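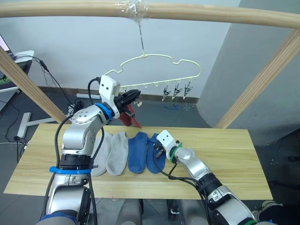 Home Projects Reports Apply Contact

August
By the project lead, Hivirik Drying Room, Dasamdale

Second progress report to the Okafor Fund

You asked for a shorter report than the first one and for a plain answer on whether the drying room is worth carrying on with. I can manage the second part better than the first. My answer is that the room works for small items, that it doesn't yet work for anything bigger than a pillowcase, and that some of the savings we put in the application were optimistic. I wrote several of those lines myself, so this isn't aimed at anyone else.

What we said we would do

The application asked for $2,000 to fit out one ground-floor room at Hivirik as a place where residents could hang laundry instead of paying for the dryers. It promised an indoor rack, a surface to sort and fold on, a set of hangers for small things, and a written routine simple enough to pin to the wall. It also promised "a noticeable reduction in dryer use within one season." I would like to withdraw the word noticeable. We never took a baseline reading of dryer use, so we have nothing to notice a reduction against. The meter in the dryer room covers the hallway lights as well, and I don't think any figure I could pull from it would mean much.

What is in place

The rack is up. It is a plain thing, two wooden posts with a long pale rod across the top. The rod bends a little along its length. I was told at the start that this would settle. It hasn't, and I have stopped expecting it to. The curve does no harm with socks and underwear on it. I wouldn't put a wet bath towel there, and the notice now says so.

The sorting surface is a light wooden board. I argued for a bought folding table and lost, and I have to admit the board has done fine. It is easy to wipe, it takes up little of the room, and socks show up well against it, even the gray ones. It is too small for sheets. People fold those on their beds anyway.

The hangers are the part residents like, which surprised me. We bought the wire kind in a cloud shape, in a yellowish green, with metal clips hanging from the bottom bar. I thought they were silly and said so when the order went in. I still think a straight bar with more clips on it would hold more for the money. But the wavy top seems to make people pick them up and use them, and the clips grip a sock cuff without leaving much of a mark. One complaint: the clips bunch up at one end of the bar when a hanger has been knocked, and then half the bar is wasted until somebody slides them back.

The weak spot is how the hangers attach to the rod. The hooks slid along toward the low end whenever anything was hung on them. Our fix was to wrap clear tape around the rod near the middle and hang the hook wire from there. It looks like what it is. The tape stops the sliding, but it wads up, it collects lint, and I doubt it will last through a damp winter. I would call this item unfinished and I'd ask you to do the same in your records.

The routine

The written routine was supposed to be the easy part. The first version ran to a full page and was ignored. The second is below, and it is what hangs on the wall now.

Empty the bag onto a chair, never onto the board.
Lay socks flat on the board in a row, toes to the back, matching pairs next to each other.
Clip each sock by the cuff. Pairs go on neighboring clips.
Fill one hanger before starting another.
Take down what is dry before you hang what is wet.
No towels, jeans or blankets on the rod.

I was doubtful about the row of socks. It looked like a step added for the sake of tidiness, and I expected people to skip it. Some do. The ones who don't skip it seem to end up with fewer orphans, and the lost sock box by the door fills more slowly than it did. That is an impression and I can't put a number to it. Two gray and two blue laid side by side take a few seconds to set out, and then you can see straight away whether you have pairs or a problem. Fishing them out of a bag one at a time tells you nothing until the last one.

The step that fails most is the fifth. Dry things stay up for days. When the hangers are full the next person either waits, gives up and uses a dryer, or takes down a stranger's laundry and leaves it in a heap on the board. We have had words about the heap. A time limit was suggested, and I'm against it unless someone is prepared to enforce it, and I am not.

Money

Of the $2,000 granted, the following has been spent.

Wood for the posts, rod and board: $279
Hangers, clips and hook wire: $124
Sandpaper, screws, tape and sealer: $69

The rest is unspent and is in the project account. An underspend this size looks good on paper and I would be careful with it. It mostly reflects the parts we haven't done. The application priced a second rack, a dehumidifier and a proper wall fixing for the rod, and none of those has been bought. If all three go ahead at the quoted prices there won't be much left over.

No tools were charged to the grant. The ends of the rod were cleaned up with a borrowed Dremel, which took an evening and made a lot of dust in a room meant for clean clothes. Next time that job gets done outside.

What hasn't worked

Drying time. The application said overnight. Thin socks do dry overnight when the weather is warm and the door is propped open. Thick ones don't, and in the wet weeks of spring they were still damp at the toe the following afternoon. The room has no window that opens. I raised this before we applied and was told air would move through the gap under the door. It moves a little.

Sign-up sheet. We put one up so people could reserve the rack. Hardly anyone wrote on it, and the pen went missing twice. I took it down in the spring and I haven't heard it mentioned since. I'd rather report that as a failure than as "informal scheduling," which is how it was described in a draft of the first report.

The folding class. The application offered one session on sorting and folding small laundry, and it was thinly attended. Those who came already knew how to fold socks. I don't propose a second one. The wall notice reaches more people and doesn't need chairs.

What I would and wouldn't fund next

I would fund a proper fixing for the hangers. Shallow notches along the top of the rod would hold the hooks in place, and they cost nothing except time. The objection is that notches weaken a rod that already bends, and I take that seriously. Small screw eyes on the underside may be a better answer. I want to try both on an offcut before anybody touches the real one.

I would fund a stiffer rod if the offcut trial goes badly.

I would fund the dehumidifier only after borrowing one for a few weeks first. The sales sheet we were given makes claims about drying speed that I find hard to believe in a room that size, and the machine would run on the same electricity we are supposed to be saving. If a borrowed one makes thick socks dry by morning I'll come back with a firm request. If it doesn't, please take that line out of the budget altogether.

I would not fund the second rack yet. It was in the plan because the plan assumed the first one would be full. It is full, but partly with dry laundry that ought to have gone home, and a second rack would simply give people another place to leave it.

I would not fund more cloud hangers either, popular or not. If we buy again I'd like the straight kind, and I'd like the clips fixed at intervals so they can't slide.

Questions you sent

You asked whether residents would miss the room if it closed. A few would, strongly. They are mostly people with small children or with shifts that leave them doing one small load at odd hours. Most of the building would not notice. I don't think that is a reason to close it, but the application spoke of "the whole Hivirik community" and I'd rather you had the narrower picture.

You asked whether the setup could be copied at other Dasamdale buildings. The board and the posts, yes, easily, and the materials are cheap. I'd hold off recommending the rod until we've settled how things hang from it. Anyone who copies it now will be copying the tape.

You asked for a target for the next period. I'd suggest one: that the tape comes off and nothing slides. Drying time can be a second target once we have borrowed the machine. Please don't ask us for a percentage on dryer use. We would only make one up.

The next report is due after the heating comes on, when the room will either be a good deal better or a good deal stuffier. Receipts are in the shared folder under the grant name. The receipt for the sealer is faded, and a clearer copy has been requested from the store.

Related reports

Hivirik Drying Room: first progress report
Dasamdale shared laundry: dryer room repairs
Okafor Fund small grants: how to report an underspend
Hivirik entryway shelving: closing report
Wall notices that got read, and some that didn't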